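Bench book, Drundow flat, back bedroom
2019-07-11 – folding trial, garments on the bed
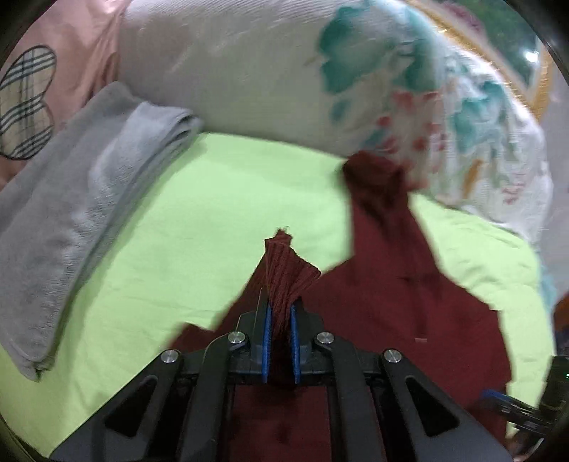

Does it matter whether clothes are folded on a bed or on a table?
For shirts, a good deal. A mattress gives under the hands, the sheet creeps with the cloth, and the fold line wanders. For towels I doubt anyone could tell the results apart.

Maroon garment laid out on the lime-green sheet, grey towel folded along the left side, patterned pillow at the top. Picked the maroon up by a pinch of the cloth. Calimlim's sheet says to start every garment from a pinch and shake, and claims it "finds the centre". I don't believe it finds anything. You get a tuft where you pinched and the rest hangs however it was going to hang.

Tried it their way four times. Two came out fair. The other two had one side longer than the other and I had to lay the thing flat and begin again, so no time saved that I can see. Folding flat from the seams is duller and I trust it more.

Colour of the sheet: the note from February says bright bedding makes it easier to see the edge of a dark garment. Fine, it does, against this green you can't lose maroon. But whoever wrote the note then goes on to say it makes the folding neater, and I can't find a single figure behind that. Seeing a crooked edge and having a straight one are separate matters. Would like to do it again on the white sheet before that line gets copied into anything else.

The sheet itself is a nuisance. It wrinkles as soon as you lean on the bed and then the wrinkles print through into whatever you fold on top. Tucked it in harder at the foot, helped for about 3 minutes. Dirnness swear by a board under the top sheet. Might be sense in that, might be that they have a board to spare.

Towel: thirds, then half. Thick pile, so it holds the fold by its own weight and wants to be left alone. Grirnberg's method has it rolled. Rolled one last time we did towels and it took up just as much of the shelf, only rounder. Not repeating unless somebody shows me a shelf where it wins.

Labels – the sheet also says fold so the label ends up inside. No reason given. If the pile is going in a drawer I want the label where I can read it. Leaving this one open, but I am not marking folds down for it.

To do
White sheet, same garment, both methods, same person folding.
Borrow the board from Dirnness or cut one.
Strike "neater" from the February note, or find out where it came from.
Pillow off the bed before starting, it eats the top end of the working space.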